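Jestport Two-Arm Bench
For canteens, care home kitchens and staff tea rooms

If you have ever run a busy tea room you will know that the cooking is the easy bit. The mugs are what wear people down. They come back by the trolley load, they have to be sorted and racked and put away, and it always seems to fall to whoever is nearest the sink and too polite to walk off. We built the Jestport Bench with those people in mind, and we have spent a good long while in their kitchens finding out what they would like taken off their hands (and, just as usefully, what they would rather keep).

The Bench is a pair of small arms on a single front rail, with a gripper on each and walls round the back and sides of the work area. It picks up mugs and cups one at a time and sets them in a rack. It is slow and steady, and it doesn't mind doing the same thing all afternoon.

What it changes for your staff

Our first long trial was at the Hollis day centre, where Ngaio Faulkner looks after the kitchen. Over the trial the Bench racked 1,092 mugs, and Ngaio kept a tally of the ones it dropped or put in crooked, which came to 132. Most of those were crooked ones, and we changed the gripper fingers afterwards on the strength of her notes. What pleased us more was hearing where the time had gone. The afternoon helpers were out in the lounge with the visitors again, and the sore wrists that used to come up at every staff meeting were coming up a good deal less.

"I was dead against it for the first fortnight," Ngaio told us. "I thought they'd cut somebody's hours. They didn't, and now I get cross if anyone unplugs it."

We do ask every new customer to sit down with their team before the Bench arrives and talk about whose job changes and how. Marama McAlister from our side will happily come along to that meeting, and she would much sooner hear the grumbles early than late!

Teaching it your crockery

Every kitchen has its own muddle of mugs, so the Bench is set up with yours. Murray Quinlan runs the set-up day and will want to borrow a fair mixture: tall ones, squat ones, the odd glass. 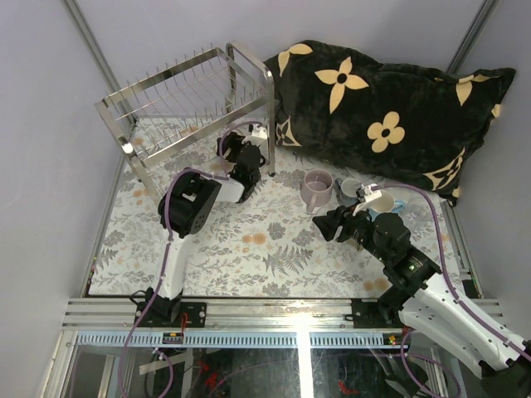 He'll also show two of your staff how to add new pieces themselves, as somebody is bound to bring in a birthday mug the week after he leaves. Allow nearly 80 minutes for that part of the day, and longer if people have questions, which we hope they will.

What you get

Two arms and grippers, fitted to the front rail
Camera for the gripper
Dronik control software, with updates for the first year
Set-up day and staff training
4 spare gripper fingers

Please note that the Bench does not wash or dry anything, and it shouldn't be given sharp knives.

Price and delivery

We quote for each kitchen, as the rack and worktop vary so much. Orders placed now will be delivered from October. Ring the Jestport office and ask for Marama, or leave your number and she'll ring you back once the lunch rush is over.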